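Why Do Companies Give Things Away?

A page for curious readers, from the Akell Learning Corner
11 Apr 2025

Have you ever walked through a town centre and got a free cup of juice from a smiling person in a bright T-shirt? Maybe you took it, drank it and walked on. But somebody paid for that juice. Who was it, and what did they want?

Let us think about a drinks company called Plokasora. It makes a new pear juice. The juice is good, but people do not know it yet. In the supermarket it stands between many other bottles, and most shoppers take the one they always take. This is the problem of every new product.

Plokasora can put a poster at the bus stop. A poster can show you a pear, but it can not let you taste one. So the company makes a different plan. It paints a small van green, gives it a funny name and sends it to the market square. On the first morning the people in the van pour 200 cups. This kind of plan is called a promotion.

What happens after the free cup? Three things can happen. Some people do not like the juice, and they will not buy it. Some like it and forget it before dinner. And some like it so much that they look for the bottle in the shop. The company hopes that the last group is big enough to pay for all the cups, and for the van too.

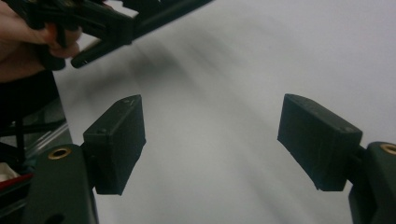

Two dark finger pads and a pale work surface.

There is one more trick, and it is a clever one. A green van with a funny name is something you want to talk about. You tell your friend, your friend tells her brother, and perhaps the local newspaper writes a few lines. The company does not pay the newspaper for these lines. To help a little, it sends out a short text called a press release. A press release tells the story in the way the company likes best, so it is wise to read it with care.

Sometimes a press release has a number in it. Imagine that the firm Govex asks 100 people if they like hot soup in November, and 134 people the next time. Before you believe the answer, ask: who were these people? Were they perhaps standing in the queue for soup?

Words to remember

Promotion - a plan to make people notice a product.
Sample - a small piece or cup that you can try for free.
Press release - a text that a company sends to newspapers.

Try it yourself

Invent a new snack and give it a name. Then draw the van that will bring it to your town, and write 2 sentences for the newspaper. Read them to someone at home and ask if they would like to taste it.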